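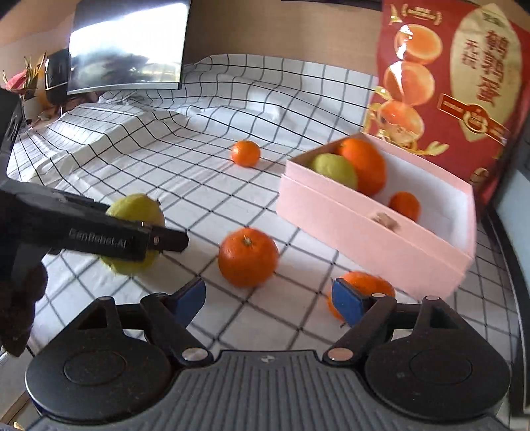

LAKDEN, 2024-10-10 - Atard today released results from a study of how many hand-recorded demonstrations are needed to teach a sorting policy. Operators used hand-held grippers to put mandarins and other fruit into an open box on a tabletop. No robot arm was needed during recording.

The team collected over 1000 demonstrations and trained separate policies on sets of different sizes. A policy trained on 300 of them, picked to cover varied fruit positions, completed 318 test sorts without a dropped piece. Larger sets picked at random dropped fruit more often.

Tests were run on a two-arm station built by Adamczyk, with five table layouts left out of training. Soft fruit that rolls when touched remains the main source of slow picks.

Atard plans to publish the recordings and training code in January.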